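4. What counts as a tidy table?

4.1 The problem with "clear"

Most writing on household tidying treats the clear surface as a thing anyone can recognise. A table is either clear or it is not, and a household's habits can then be scored by how often its tables are clear. We began with this view and no longer hold it. Our doubts come partly from the Oltgate diaries and partly from trying to apply the Setiawan scale to them, which went badly.

The Setiawan scale asks a rater to give a surface one of five grades, from "clear" to "lost". The lower grades give little trouble. A table under three days of post and a drying jumper is lost by any reading. The trouble is at the top, where the scale says a clear surface may carry "items that belong to it". A fruit bowl belongs to a kitchen table, we are told, and a set of keys does not. No ground is given for either ruling. In 85 Oltgate homes, keys were found on the kitchen table more often than fruit was, and several people said that the table was where the keys lived. If belonging means where a thing is usually kept, the keys belong. If it means where a thing ought to be kept, then the scale is measuring manners.

Sheehan has defended the original wording on the grounds that raters agree with one another. They do, up to a point. But raters trained in the same room over the same afternoon will agree on a good many things, and agreement of this kind tells us little about tables. When the Grardale raters, who had been trained separately, were given the Oltgate records, they parted company with the first group on exactly the cases we wanted help with: one small thing, or two, on a surface with nothing else to speak of.

4.2 Small things left out

The diaries list 1,297 items left on tables overnight. Of these, 193 were entered as the only item on the table. We looked at this smaller set closely, expecting it to be the easy part of the data. A table with one thing on it should be nearly tidy, and a household that leaves one thing out should be a nearly tidy household.

The diary keepers did not see it that way. A single pen on a dining table was called "a mess" by one keeper, and the same keeper, on the same page, passed over a tablecloth, a lamp and a stack of place mats. Another wrote that a lone remote control made the front room look as if someone had walked out of it. The television remote in particular drew comments out of all proportion to its size. It is small, it lies flat, and it can be put anywhere, so it ends up anywhere, usually at whatever angle the hand let it go. Catterall takes the angle seriously and argues that things lying square to the table edge are read as placed, and things lying askew as dropped. We find this attractive and would like it to be true. The diaries neither bear it out nor rule it out, as only two keepers ever wrote down how a thing was lying, and one of those was a joiner.

There is a simpler account, which we think has been passed over because it is dull. A small dark thing on a pale table is easy to see. The same thing on a dark, patterned or busy table is not. Pale tables may therefore be judged untidy more often by people who are no less tidy than their neighbours. Neither the Setiawan scale nor the Gurnen checklist records the colour of the surface. The Gurnen checklist does record its shape, for reasons we have been unable to trace.

Marks on the surface raise the same difficulty. Faint scuffs and specks show up on a white top and would pass without notice on a brown one. Raters told to judge "clutter only" say that they leave marks out of account, but we doubt that anyone can do so at will. A scuffed table with one item on it may well be graded lower than a clean table with the same item. We have no test of this, and nor, so far as we know, has anyone else.

Figure 2 gives two cases that the scale handles poorly. The tabletop is white and mostly bare in each, and the item that matters to the grade is small. For the first, a rater must decide whether a remote control belongs to a table when the rater knows nothing about the room the television is in, or whether there is a television at all. For the second, the item is harder to name, and the scale assumes throughout that things can be named. Its rules on belonging cannot be used on something a rater can only call small and blue.

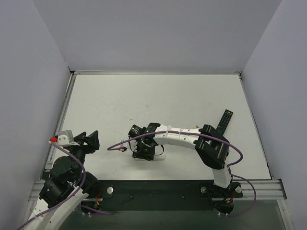
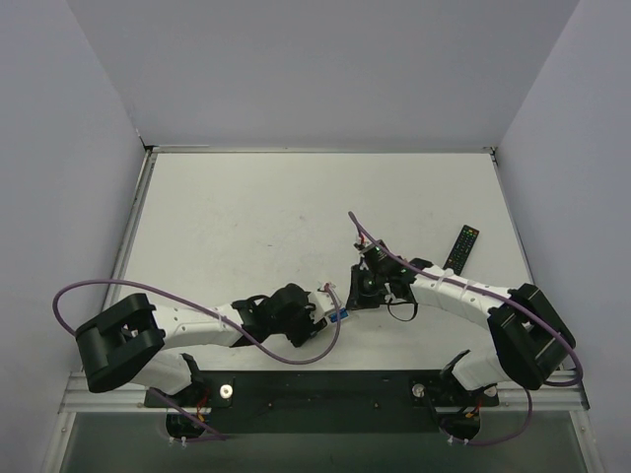
Figure 2. Small items at a white tabletop. First picture: black television remote control, lying at an angle behind the elbow joint of the right-hand arm. Second picture: small blue item with a pale end, at the tip of the left gripper.

4.3 What can be kept

We do not suggest throwing the scale away. Its three lower grades seem to do honest work, and the Oltgate results for heavily covered tables in Section 3 stand as reported. The top two grades should be merged until somebody can say what separates them. Merging them removes most of the gap between the Oltgate and Grardale raters, though it also removes most of what made the Grardale findings worth printing, and readers who were persuaded by the claim that Grardale homes are tidier on a Sunday may wish to look at it again.

Sheehan has objected that a merged grade would hide real differences between households that leave one thing out and households that leave none. It might. We would want to see those differences shown first, with surface colour written down, and with the people who live there asked what they think the table is for. The diary form used from November onwards has a line for each.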